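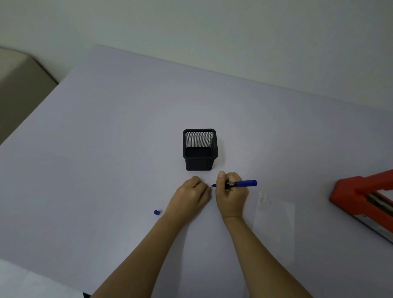
Marker in the right hand, mesh pen holder still empty.

Splitting a desk recording into steps your planner can use

Welcome back! In the last part we got the Postow recorder talking to the rest of the stack, and now we get to the bit I enjoy most, which is turning a long stretch of video into a list of short, named steps. Get yourself a drink, because this takes a little patience the first time through (it goes much faster after that, I promise).

What you need before you start: a working install of Mollel, one recording of a small desk task, and the label file from part two. If you skipped part two, go and do it now, or the names below won't match anything on your machine.

1. Load the recording and drop the frame rate
Open the recording in Mollel and resample it to 5 frames per second. I used to keep all 30, and all it got me was a slow laptop and segment edges that jittered back and forth. Hands at a desk just don't move that fast.

2. List the objects you care about
For our task the list is short: marker, cap, pen holder. You may be tempted to add everything else on the table, like the red-orange thing at the right edge of the view above, but leave it off for now. An object belongs in the list if some step of the task changes it. The mesh holder deserves an extra look, by the way. You can see its back wall faintly through the front, and my first segmentation model kept splitting it into two objects. Setting merge_overlap to on cured that.

3. Track the cap as its own object
This was Dinesh Shukla's suggestion and I resisted it for far too long! The small blue cap lying to the left of the forearm has the same kind of color as the end cap on the back of the marker, so a tracker that goes by color alone will happily hop from one to the other. Give each its own ID, and turn on the hand mask so that anything held is treated separately from anything resting on the table.

4. Write the step boundaries
A boundary goes wherever a contact changes: hand meets object, object meets table, object leaves hand. Run the contact pass with a window of 20 frames and look at what it proposes. Mine gave me 47 boundaries on the first try, which was silly, and raising the threshold a notch brought it down to something I could check by eye. Fingertips close to the marker tip, like the left hand's here, are a classic source of false contacts, so check those by hand.

5. Export and replay
Save the steps in the Jakance format and load them into your planner. Replay in simulation first, please, and watch the order of the steps before you worry about the motion. If "place marker" comes up before "grasp marker", your boundaries are fine and your labels are swapped, so go back to the label file.

Next time we'll feed several recordings through at once and let Stitholm sort out which steps they have in common.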